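Two-Arm Tabletop Booth – Frame Kit and Plans

Jelunska workshop series

This is the booth we built for our own shared shop and now sell as a frame kit with plans. It holds two small arms on a front rail, facing into an enclosed work area with walls on three sides. You supply the arms, the controllers and whatever you want them to pick up. 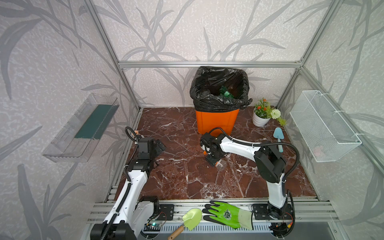
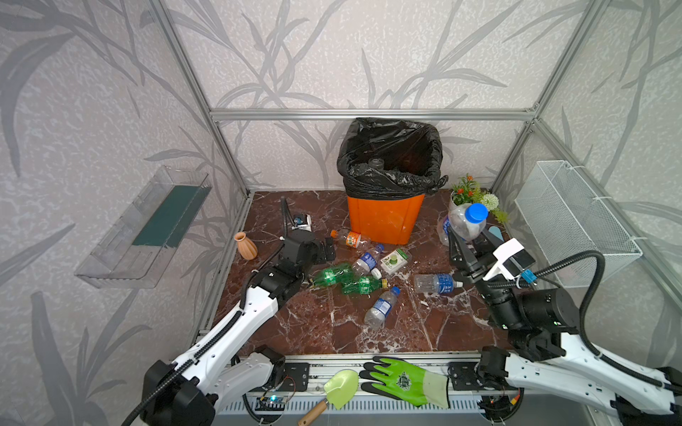

Picking up bottles near a bin, one arm per side.

The frame is aluminum extrusion, cut to length and tapped at the ends. It goes together with corner brackets and T-nuts, and the only tool you need for the frame itself is the hex key in the box. Two people can put it up in an evening. One person can do it too, but get the back uprights standing first and clamp them to the bench.

The front rail is the part to take your time over. Both arm bases bolt to it through flat mounting plates, and if the rail has a twist in it the arms will not agree about where the floor is. Lay it on something flat before you tighten the end bolts. We check ours again after the first week of running – the brackets settle a little.

What's in the box

Extrusion for the uprights, the back crossbar and the front rail
Corner brackets, bolts and T-nuts, with 20 spare T-nuts
2 black mounting plates, slotted
Zip ties and a hex key
Printed plans with the cut list for wall and floor panels

What's not in the box

Arms, grippers, power supplies, control boards
Wall panels and floor panel
Wallpaper, shelves, baskets

Walls and floor

Any flat panel that fits the slots will do. We paper ours and change the paper when we want a different background. Peel-and-stick is fine. Seams in the corners tend to lift, so run the paper past the corner and trim it afterward. Shiny floors look good but throw reflections from overhead lights, so try your lamps before you glue anything down.

Small shelves and wire baskets can hang on the side walls. Keep them light and check the full swing of each arm with the power off before you mount them. Leave slack in the cables for the farthest reach, then a bit more. Most of the trouble people write to us about is a cable that was tied too tight at the base.

Fit

The plates are slotted for the Zemport base pattern. For other arms, use the blank plate drawing on the last page of the plans and drill your own. The Li adapter has been dropped and we have no more in stock. The Pavel adapter is still available as a separate item.

Power

Run each arm from its own supply. Ours share a switched outlet strip screwed to the bench leg where either hand can reach it. Small boards can be mounted low near the arm bases, out of the way of anything that rolls.

Care

Retighten the plate bolts after some 2000 cycles and replace them at 3000 if the heads are worn. Wipe the rail slots out when they collect grit.

Shipping

Ships flat in two cartons. The long one is heavy at one end. Orders placed in February go out with the March batch. Returns are accepted on unbuilt kits only, return freight paid by the buyer. Replacement brackets and plates are listed under Spares.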